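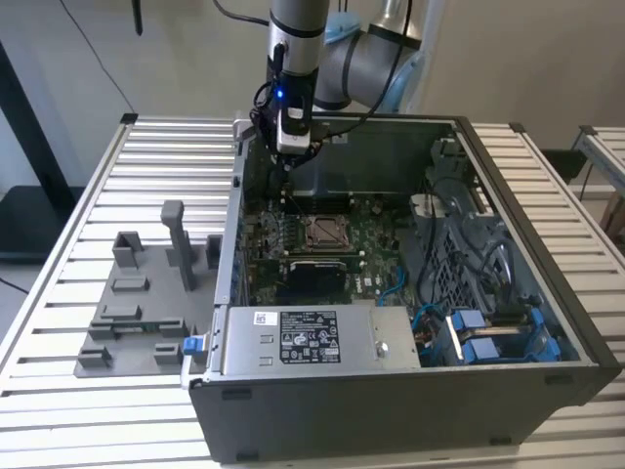
What Is Inside a Desktop Computer?

A desktop computer may look like a plain box, but it is made of many separate parts. Each part has its own job. This page from the Sallham Learning Center explains the main ones for readers in grades three to five.

The case

The case is the outer shell. It holds the parts in place and keeps out fingers and some of the dust. A tower case usually stands upright under or beside a desk. When people need to reach the parts, they often lay it on its side and take off the side panel. The case in our picture is dark gray.

The motherboard

The motherboard is a large, flat board that joins the other parts together. Thin lines of metal run across it and carry electrical signals from one place to another. Many motherboards are green, like this one, but they can also be black, blue or brown.

The processor and its socket

The processor, or CPU, follows the instructions in a program. It fits into a square holder called a socket. In the picture the socket is empty, so you can see the bronze-colored metal around it. When a processor is in use it becomes hot, and a block of metal called a heat sink is placed on top to carry the heat away.

Memory

Look on both sides of the socket and you will find the memory slots. Memory sticks fit into slots like these. They hold the things a computer is working on right now, such as a drawing you have open. Most of what is in memory disappears when the power goes off - this is why you should save your work.

The graphics card

The graphics card prepares the pictures that appear on a screen. This one is black and sits in an expansion slot, with its cooler facing up.

The power supply

The silver box is the power supply. It takes electricity from the wall outlet and changes it into the kind the other parts can use. A power supply should never be opened, even when it is unplugged. It can store enough electricity to hurt a person.

Drives and cables

Drives keep files safe when the computer is turned off. They are held in places called bays or cages. The thin blue cables are SATA cables, a type used to move information between drives and the motherboard.

Safety rules

Do not open a computer without an adult.
An adult must shut it down and unplug it first.
Keep drinks and food away from the work table.
Hold circuit boards by their edges.

Words to know

Expansion slot: a long, narrow connector where an extra card can be added.
Socket: the holder for the processor.

Page last reviewed Apr 27, 2018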